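How do you get old scuffs and stains off a white work table?

Posted in Home & Cleaning

Got a white work table, secondhand, came with the place when we moved in August. Top is pale and pretty beat up, scuffs all over plus stains that look like they've been in there for years. Don't know what its made of. Some kind of painted or coated top, smooth, not tile. Tried dish soap and hot water, nothing. Tried a wet paper towel and elbow grease, also nothing, just a sore elbow. I use it for glue, small repairs, cutting stuff, so it doesn't have to look new. Just want it lighter. Don't want to sand it if I can avoid it, landlord's table technically. Also do I need to seal it after?? Budget is not big. Thanks in advance

Flulier

Zachary Petrenko

OK so first figure out if its a scuff or a stain, two different problems. Scuff = something rubbed off ONTO the table. Stain = something went IN.

Scuffs: melamine sponge, the plain white kind, damp, light pressure. Test a corner first, they're a very fine abrasive and will dull a shiny top. Pencil eraser works on small black marks too, sounds dumb, try it.

Stains: baking soda and water, thick like toothpaste. Spread it on, leave 90 minutes, wipe. Do it again. If its marker or glue residue then rubbing alcohol on a rag, but NOT if the top is painted, it can lift the paint right off. Dab it somewhere hidden and see if any white comes up on the rag.

Don't mix cleaners. Don't use bleach straight. Open a window.

I did mine 3 times before it looked any different and there's still a yellow patch by the corner. Living with it.

Sealing, no. Not if its a coated top. Bare wood that somebody painted, different story, then a water based clear coat, two thin ones, let it dry overnight in between. But ask the landlord.

Miko

just put a mat on it. 36 inch cutting mat, done, never look at the table again

Zeyu Xue

Agree with Zachary mostly but would skip the sponge if the top is glossy, it left cloudy circles on mine and those bug me more then the scuffs did. Cream cleanser on a soft cloth, small circles, rinse twice. Slower but no clouding.

Also before you spend money. Wipe it down, let it dry all the way, then look at it in daylight from the side. Dirt sits on top and you can feel it with a fingernail. If your nail goes into a groove its a scratch and no cleaner is going to fix that. I wasted a whole bottle of stuff on scratches.

Mine for comparison, white top, work surface, same sort of wear:
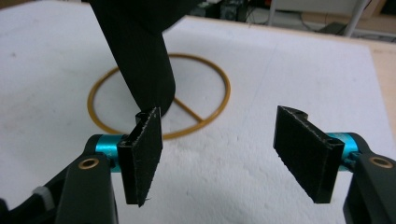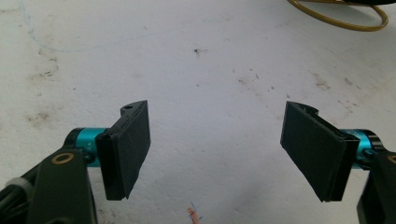 I gave up on getting it white. What I do now is wipe at the end of every session, dry cloth then damp, and scrape glue while its still rubbery with an old plastic card. Dried glue is a pain. If its already dried hard, warm damp rag over it for a few minutes then the card. Never a razor blade, you'll go thru the coating and then water gets under and it bubbles.

One more thing, heat marks (the cloudy white rings) are hard to see on a white top but you get brown ones from soldering or a hot glue gun. Those don't come out. Get a silicone mat for the hot stuff and keep it there, Miko is kind of right about that part.

And check the edges. If the coating is peeling at the edge don't soak it, barely damp cloth only. Press the loose bit down with a little wood glue and tape it overnite.

Flulier

Thanks all. Fingernail test says mostly scratches, ugh. Paste is on the worst stain right now, will see. Ordering a mat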